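Opinion > Home & Table > Small Pleasures

Bring the Basket to the Table

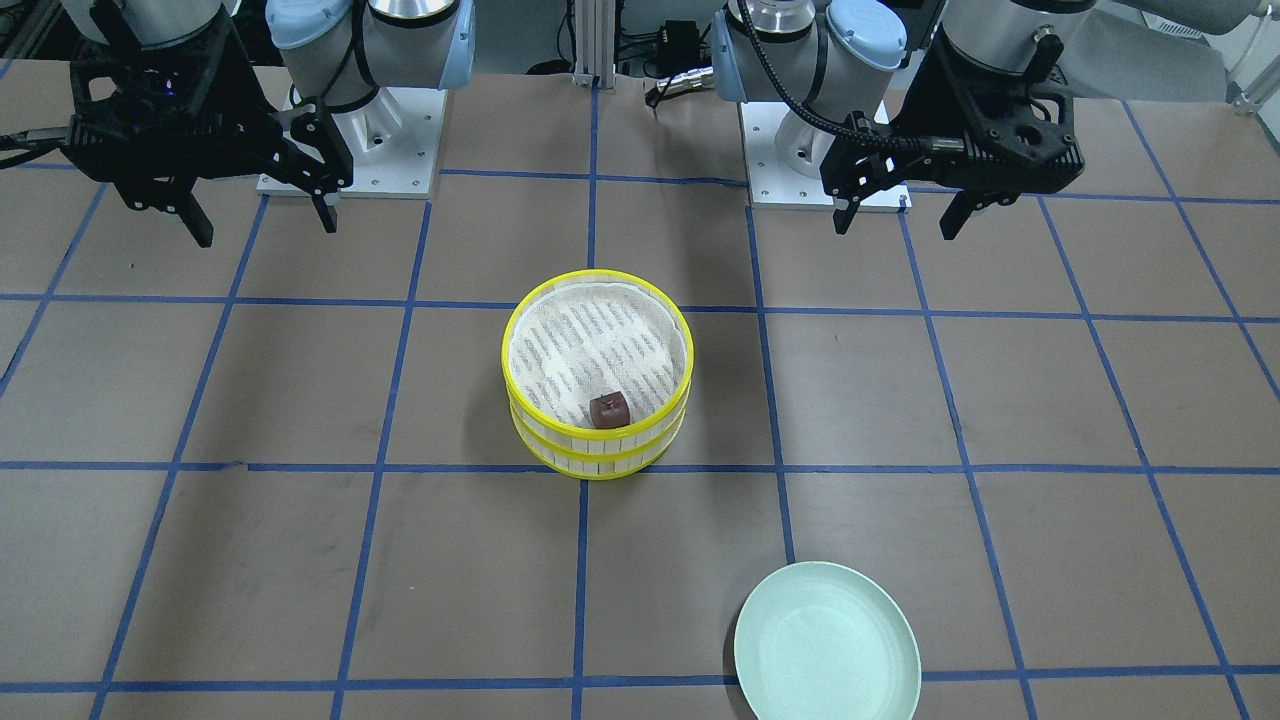 Should you serve food in a basket when you already own a perfectly good plate? Serve it in the basket and keep the plate beside it, because the two do different jobs and both do them better in company.

I have held this opinion for years and I only get louder about it. A plate is where my food goes once I've decided it's mine. A basket is where the food waits while everyone makes up their minds, and that waiting is half the fun of eating with other people! Hands go in, somebody breaks a roll in two and puts the other half back, and the person at the far end asks for it to be sent down again.

I like the round ones with slats best, the kind you'd take for a steamer, with a band or two of color around the outside. Yellow is wonderful. Put a yellow-banded basket next to a pale green plate and I'm happy before there's any food in sight. You don't need a matching set for this. My own table at home in Grenness has one bowl from Masson, two from a church sale and a basket I bought on a Thursday because it was raining and the shop was open.

Then there's the liner. People skip it, and I wish they wouldn't. A sheet of white paper with a little blue printing on it keeps crumbs from working down between the slats, and it makes three cookies look like an occasion. I buy the food-safe kind from Stanik in packs of 144, which sounded ridiculous when the first one arrived and now seems about right for a year (we are a household that snacks).

My sister-in-law thinks all this is fuss. Her view is that a basket is one more thing to wipe and that slats hold on to flour, and she has a point about the flour. Mine gets a stiff brush and an afternoon by the window. She also says a big platter holds more, and I can't argue with that either, except that I've never wanted a big platter on a weeknight. Small and refilled beats large and going stale.

The same goes for brown paper on the tabletop, another thing I'll defend with my whole heart. Roll it out, tape it down, let people draw on it, spill on it, write the score of the card game on it. I used a Zetum cloth for birthdays until the beet incident — after that it was paper every time, and the birthdays got noisier and better.

So get the basket down off the top of the cabinet. Put something small in it, even just one thing, and set a plate close by. Mine has the last two ginger cookies in it right now and I can hear someone coming down the stairs.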